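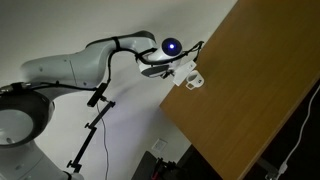 White arm with the cable strapped along it, blue light on the wrist.

Trilluvum
Daily rain gauge readings, Strickland and Aller

README / data card, version 7
Last edited Monday, October 8, 2018

Short version

Daily rainfall totals from manual gauges in two neighboring towns, Strickland and Aller. Typed up from paper logs, checked, turned into CSV. 28 gauges. One row per gauge per day. Depth in millimeters even though most of the logs are in inches, see Units.

If you just want numbers to plot, take daily_clean.csv and stop reading at Known problems. Do read Known problems.

What's in the folder

daily_clean.csv - the one most people want
daily_raw.csv - same rows before any fixes, as written on paper
gauges.csv - one row per gauge, type, elevation, date it went in, date it came out if it did
flags.txt - what the flag letters mean
notes.txt - comments copied from the margins of the logs, spelling kept
tondent/ - the cleanup scripts, own README in there (shorter than this one)

No monthly file any more. It kept getting out of step with the daily one. Sum it yourself, and skip months with more than a couple of M flags or you'll get nonsense.

Columns in daily_clean.csv

gauge_id: S or A for the town, then a number. Numbers are never reused.
date: year-month-day. The day the reading was TAKEN. See below, this trips up everybody.
depth_mm: one decimal. Blank means missing. Zero means zero.
trace: 1 if the log says "trace" or "T" or "just damp". Depth is 0.0 on those rows.
snow: 1 if the catch was melted before measuring
days: how many days the reading covers. Nearly always 1. Vacations, mostly, when it isn't.
flag: one letter or blank

Reading day vs rain day

Readings are taken at breakfast time. So rain that fell Saturday afternoon sits in the Sunday row. We did not shift it. Version 5 did shift it, and half the users shifted it a second time, so we put it back. If you are lining this up with an airport station that runs midnight to midnight, you need to deal with this yourself, and there is no perfect way to do it.

Clocks: some readers follow daylight saving and some plainly don't. Not corrected.

Units

Paper logs in inches and hundredths, except A4, A5 and all of the newer Strickland gauges, which came with metric tubes. Everything converted to mm. daily_raw.csv keeps the original number and has a unit column. A few old pages have no unit at all and we guessed from the size of the numbers, those rows get flag U. Please look at the U rows before using them for extremes.

Flags

M missing, page lost or left blank
U unit guessed
C combined, more than one day in the tube
O overflow, tube was full, treat depth as a minimum
H handwriting, best guess
X looks wrong to us but left in

X is a judgement call. Mostly big totals at one gauge with the neighbors all dry. Sprinklers are the usual suspect in summer. Could also be a real thunderstorm that only hit one street, it does happen here. Left in on purpose. Drop them or don't.

How it was put together

Logs scanned, typed twice by different people, the two versions compared. Where they disagreed a third person looked at the scan. Then Tondent runs over it: checks dates exist, checks nothing is negative, checks no depth goes past the tube size without an O flag, converts units, writes the clean file. It does not fill gaps. It does not smooth anything.

To rebuild, go into tondent/ and run build.py. Needs Python 3 and nothing else. Run it from inside that folder, paths are relative and it'll fall over otherwise. Will fix someday.

Known problems

1. Winter is weak. December is the worst month by a long way. Narrow tubes freeze and crack, people bring them in and forget to put them back out. Snow catch in a plain tube is low anyway when there's wind. I would not use the snow rows for water totals.

2. S3 moved. Same yard, but from beside the garage to out in the open, and totals jump after that. Both spots are in gauges.csv under the same id with a letter, S3a and S3b, but in the daily file it's just S3. Should have been split. Will be in the next version, proably.

3. Trees grow. Some Aller gauges were in the open when they went in and are now half under a maple. No correction, site notes are in gauges.csv where we had them.

4. Small amounts are under-reported at some gauges. Some readers write down every drop, some don't bother under a certain amount and put zero. Check the trace column per gauge, if it's all zeros then that reader never used it, and it doesn't mean it was never damp.

5. Rounding. A couple of gauges love numbers ending in 5. You'll see it straight away in a histogram.

6. Duplicate dates. Was 20 in the last release, all fixed I think. Tell us if you find one.

7. Elevations are read off a paper map with 50 foot contours. Fine for a rough sort, not fine for anything else.

Good for

Comparing wet and dry spells between the towns. Teaching, it's nicely messy. Checking wether a storm reached your side of the ridge.

Not good for

Flood design. Insurance claims, please stop asking. Anything hourly. Trends over the whole record without going through gauges.csv first, as the set of gauges changes a lot and the early years are nearly all Strickland.

Privacy

No addresses and no reader names. Locations cut down to a coarse grid square. notes.txt was gone through by hand and names taken out, along with some remarks about the neighbors. If you spot something that should not be in there, tell us and it comes out.

License

Use it for whatever. Credit "Trilluvum rain gauge readings" and give the version number. The version matters, see the date shifting mess above.

Changes since version 6

- flag U added
- trace column filled in for the Aller gauges, was blank
- S3 note added
- monthly file dropped
- fixed inches typed as mm on two pages of A2
- typos in this file, some of them

To do

Split S3. Scan the last box from Aller. Re-check the overflow rows against tube size, gauge types in gauges.csv were wrong for a while and the O flags may be off for those. Put column units in the header line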